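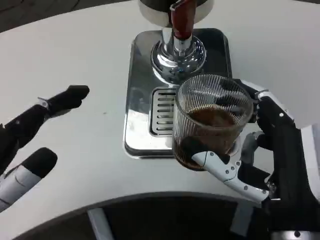

Chapter 11
The Espresso Station

Most of the work in a small coffee bar takes place within reach of one machine. This chapter covers the parts of that machine, the order in which they are used, and the cleaning that follows. Chapter 10 dealt with beans and grinding, and you will need your notes from it.
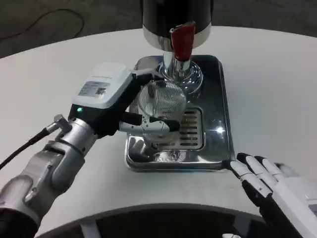
The group head is the part of the machine that water passes through on its way to the coffee. The portafilter, a handle with a metal basket at one end, locks into it from below. Bring the basket up level under the group head before you turn the handle – a tilted basket will not seat. The slotted grate in the drip tray lets spills run through, so keep it clear of cups and cloths.

Noémi Kiss, who trained staff at the Brenau cafe, had beginners practice this step with no coffee in the basket. Do the same until the movement feels easy.

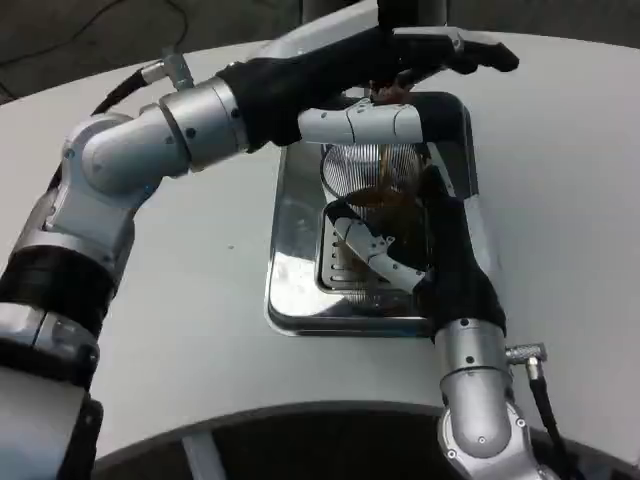 Then move on to full baskets. Knock out the used grounds, rinse the basket and wipe the rim. Coffee left on the rim weakens the seal.

Terms to learn: group head, portafilter, basket, drip tray, grate, purge.

11.1 Parts of the Machine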